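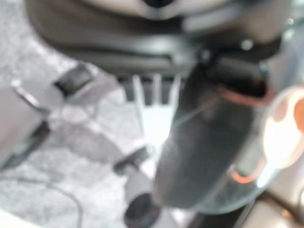 Slide 1. Small items on the gray speckled surface, with the black cable at left.

Start with the picture up. Give people a few seconds with it before talking.

The talk is about small loose items in shared workrooms and what happens to them. I looked after the room at Trestdale for two winters, and most of my time went to things you could cover with one hand.

Point to the small black rectangular item. Ask the audience where they would put it. Take two or three answers, then move on -- don't get pulled into a debate about labels.

Slide 2. The count. In December we went through every drawer and shelf at Trestdale. 2750 items in all. Of those, 778 had no fixed place. Say the second number slowly.

Slide 3. Cables. Go back to the thin black one in the first picture. A cable gets left out more than anything else in the room. We tried hooks and we tried bags. Hooks worked for the long ones. Short ones went in a shallow tray by the door and stayed there.

Slide 4. Rings, bars, odd parts. Read out the old rule from the Voicu workshop: if you can't name it, it goes in the gray bin for 7 weeks. Arnulfo Inga kept the bin list and he is in the room today, so let him correct me on dates.

Slide 5. What changed. By spring we were down to 97 items without a place. Mention that Simby had a harder time with the same method. Their shelves are deeper and things get lost at the back.

Leave time for questions. If someone asks about cost, the trays were the only thing we bought. Handouts are on the table by the exit -- one per group, please.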